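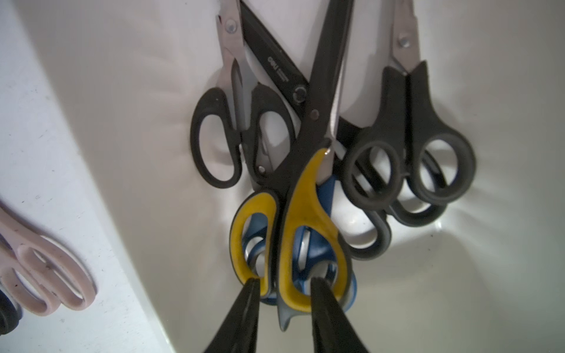 Scissors in a white plastic bin, the yellow-and-black pair in the middle.

Keeping Household Scissors Sharp (and Where You Left Them)

Every house has a good pair of scissors, and every house has a person who used them to open a bag of potting soil. In ours that person is me. The tips below come from years of ruining things at a reasonable price.

Give each pair one job. Paper, fabric, kitchen, garage. Tie a scrap of ribbon on the fabric pair and threaten the family in whatever tone works. Paper dulls an edge faster than you'd think, and wrapping paper with glitter on it is sandpaper with a bow.

Clean off tape gum before you decide they're dull. Half the scissors people throw out are only sticky. Wipe the open blades with a cotton ball and a little rubbing alcohol, always from the back of the blade toward the edge. Cooking oil also loosens gum, but then you have oily scissors and a new problem.

One drop of oil at the pivot. Sewing machine oil is best. Open and close them 11 times (my aunt's number, and I'm not going to argue with her), then wipe off the extra. Cut a paper towel before you cut anything you care about.

Check the screw. If the blades fold the paper instead of cutting it, they may be loose. A quarter turn with a small screwdriver is plenty. If there's a rivet and no slot, leave it alone. I have taken a hammer to a rivet once and now own two knives with handles.

About the foil trick. Cutting through folded aluminum foil, eight layers or so, will smooth small burrs and make a tired pair feel better for a while. It won't put a new edge on them. For good shears, pay the sharpening guy. Mine comes to the hardware store parking lot in November and has opinions about how I live.

Kitchen shears come apart, or they should. Many have a hinge that separates when you open the blades wide. Wash both halves by hand after raw chicken and dry them right away. The dishwasher is where edges go to retire.

Storing them. A drawer works if it isn't also the drawer with the batteries, the takeout menus and the mystery key. Hooks inside a cabinet door are better — you can see at a glance which pair has wandered off. With small children around, put the hooks high and buy the kids their own blunt pair, which they will ignore in favor of yours.

Left-handers need left-handed scissors. Noemí Zavala wrote in to remind me after my last page on sewing supplies, with some heat, and she's right. Put a dab of nail polish on the handle so the rest of the house stops borrowing them and complaining.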